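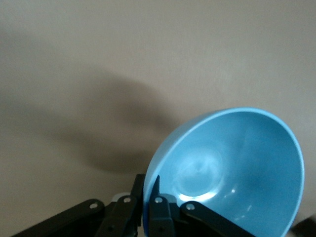 Short loan collection

A short loan collection (you'll also see it called course reserve, reserve stock or, at the older places, the closed desk) is a set of books that a university library lends for hours instead of weeks. I looked after one for a good while at Wonbridge, so this entry leans on what I know from there, and I've tried to say where other libraries do it differently.

How it works

A lecturer sends in a reading list before the semester starts. The library picks out the titles that a whole class will want in the same week and moves at least one copy of each behind the desk, or onto a locked shelf with a self-service machine next to it. The usual loan at Wonbridge was 3 hours, with overnight borrowing allowed if you collected after four in the afternoon. Clernholm went for a flat 4 hours and no overnight loans at all, which I always thought was a bit harsh on people with jobs.

You can't normally renew a short loan item if someone else has asked for it. You can book one ahead, though, and I'd say most students never find the booking button. It sits under the item record and not under your account — I must have pointed at it a thousand times!

Fines

Fines on short loan stock run by the hour. That sounds fierce, and it is, a little. When Wonbridge dropped fines on ordinary books it kept them here, and the students' union backed the decision, which surprised me at the time. People waiting for a book the night before an essay is due are not in a forgiving mood. Clernholm has no money fines and blocks your account for 2 days instead.

Choosing what goes in

This is the part I liked best. The reading list tells you what the lecturer hopes people will read, and the loan records tell you what they really did read, and the two can be miles apart. Brahim Filali, who ran the desk before me, kept a paper notebook of titles people had asked for and gone away without. He trusted it over the system reports, and having used both I think he was right. One statistics textbook turned up on more than half the pages one spring and wasn't on anybody's list.

A title normally stays in the collection for a semester and then goes back to the open shelves. Some never leave. Law reports and the big anatomy atlases are the classic ones.

Software

Most library systems handle hourly loans, but some do it badly. We used Jekitby, which rounded every due time to the next full hour (handy for borrowers, confusing for the receipts). Before that there was Lungu, where an overnight loan taken out on a Saturday came due on Sunday morning whether the building was open or not. You had to type in the closed days by hand, and if you forgot one you spent Monday canceling fines.

Decline and e-books

Short loan collections have been shrinking for years as libraries buy e-books. Ours went from a full room to 26 shelves while I was there. They hang on in subjects where the publisher won't sell an online license to libraries, or sells one that lets a single person read at a time — at that point you may as well have the paper copy. Scanned chapters have taken over a lot of the rest.

See also: Reading list, Interlibrary loan, Reservation (library), Self-service issue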